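Ticket 881, Walton demo bench
Opened 27 May 2021
Status: open, waiting on parts

Right, so the Bomasent visitors are due in June and I've been running the two-arm table through the tray routine all morning. The right arm is the one playing up. It reaches the tray rim fine, then stops dead and throws fault 909. I've had it 4 times now, always at the same point, and always with the lid of the laptop open (probably means nothing, but you did ask for everything!).

Tried so far: restarted both arms, re-taught the tray position, swapped the right gripper's lead for the Correia spare. Restarting clears it for a couple of runs and then back it comes.

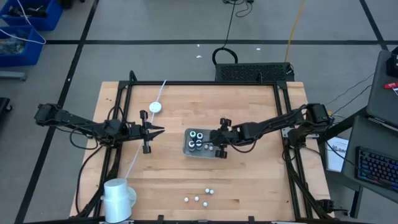
The left arm has behaved itself the whole time, so I don't think it's the controller. My money's on the grip force setting, as I nudged it up after the last open day when a school group had the tray sliding about. I've put it back to 2 and got a clean run before lunch, but one run isn't much to go on, is it?

Bakon support want the log file before they'll send a new gripper, so I'm attaching it tonight. Could someone check whether the Correia bench has the same firmware? If it does I'll pinch their settings and try again first thing.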